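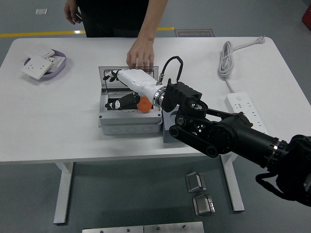

# Flollstead Recipe Cards

A plain-text collection of 3124 handwritten recipe cards, typed up line by line from the shoeboxes at the Granbridge library. Soups, pickles, wedding cakes, a frankly alarming number of jellied salads – it's all in there, and we love it!

Last updated February 23, 2022 by Noelia Villalobos.

## What's in each record

| Field | Notes |
|---|---|
| `card_id` | matches the pencil number on the back |
| `title` | as written, odd spellings kept |
| `body` | ingredients and steps, line breaks kept |
| `box` | `granbridge`, `tetitholm` or `heiskanen` |
| `hand` | initials of the writer, if the card is signed |

Blank fields are left empty, never `NA` (one of the cards is titled "NA's Buns", and that was a fun afternoon).

## How it was typed

Two people typed every card separately, and Olga Salcedo settled the differences. Crossed-out words are inside `~~`. Guesses at smudged words end in `[?]`.

## Known problems

- "Oleo" and "margarine" are not merged. Search for both.
- Oven settings like "quick" or "slow" have no temperature attached.
- The Tetitholm cards use `c.` for cup and sometimes for a small can. Read the whole card before you bake!
- Three cards in the Heiskanen box stop halfway through the steps. The second halves are missing.

## Using it

Cook from it, print it, count the cinnamon – please do! Credit "Flollstead Recipe Cards" if you publish anything. Corrections are very welcome: open an issue with the `card_id` and your reading of the line. Nerea Arroyo goes through them in March.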